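Printed T-Shirts: Washing, Folding and Storing
Gatotex Help Pages
Last updated 2022-01-11

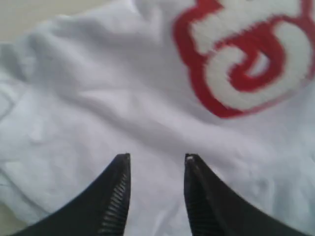
Neves wrote in to ask whether a white shirt with a red print can go in with the regular whites, or if it has to be washed by itself every time. We get this one a lot, so it goes first.

Can I wash a white shirt with a red print with other whites?
Yes, after the first two washes. Wash it alone in cold water those first two times. If the rinse water looks clear after the second wash, put it in with the whites. Do not leave it sitting wet in the machine. Most pink stains we hear about come from a damp shirt left folded on itself overnight.

Should I turn the shirt inside out?
Yes, for washing and for drying. The print rubs against zippers and buttons in the drum, and the edges wear first.

Can I use bleach?
Not on a shirt with a colored print. Chlorine bleach can fade red and leave the white parts of a design yellow. For a dingy shirt, soak it in cool water with oxygen-based whitener for 20 minutes, then wash as usual. Read the whitener label first, as some are not meant for prints.

The white in my print is creamier than the shirt. Is it stained?
Probably not. Print ink and cotton are different materials and are seldom the same white. Many detergents also contain brighteners that make cotton look slightly blue, and the ink doesn't take them up the same way. If the color is uneven or only in one spot, treat it as a stain.

How do I get wrinkles out without ironing?
Take the shirt out while it is still a little damp. Hold it by the shoulders, shake it hard twice, and lay it on a table. Smooth from the middle toward the side seams with your palms. Leave it for 5 minutes before folding. A long crease that stays after that needs an iron or a steamer.

Can I iron over the print?
No. Turn the shirt inside out and use low heat with no steam, or put a thin cotton cloth between the iron and the shirt. Raised and flocked prints should not be pressed from the front at all.

What is the best way to fold it?
Lay it face down and smooth it out. Fold each side in toward the center with the sleeve laid back on itself, then bring the hem up to the collar in two folds. For a large print, try to keep the folds off the thickest part of the design. If that can't be done, roll the shirt loosely.

Can I stack printed shirts in a drawer?
Yes, once they are fully dry. Prints can stick to each other in a warm closet. Put a plain shirt or a sheet of tissue between them if they will be there all summer. The Ornance drawer divider, item 422, fits adult shirts folded this way.

My print is peeling. Can you fix it?
We do not repair prints. Stop using the dryer and hang the shirt instead, which slows it down. Shirts from the Gevent line bought since September can be exchanged if the print lifts. Bring the shirt and the receipt to the store counter.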